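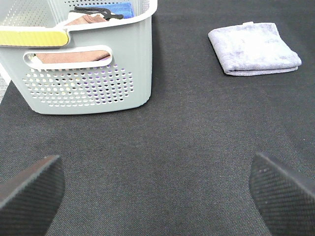 Towel demos: keep the wrist view or drop it?

trestow_lab
Jul 22, 2023
We have 500 teleop demos of moving a folded towel, wrist plus fixed camera. Training on both, the policy stalls on approach in almost 90 of 786 rollouts. Wrist only is worse. Anyone dropped a view and gained from it?

Kirkegaard
Keep both. I'd look at start poses first. If the towel always begins in one spot, the fixed view gets memorized.

trestow_lab
Start poses vary, but mostly on the basket side. Fixed view:
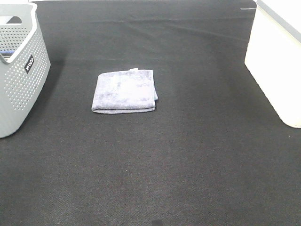
Towel between the basket and the white bin, nearer the basket.

nutness
Disagree with Kirkegaard. A dark mat under dark fingers is a contrast problem in the wrist view. Fix that before recording more.

Kirkegaard
The towel is light lavender. The policy doesn't need to segment the fingers - it has joint states.

Priya Pettigrew
We saw similar stalls in March on Gonix arms. Adding 100 demos with the towel closer to the bin helped more than any camera change.

trestow_lab
Will record 100 on the bin side and rerun with the same seeds.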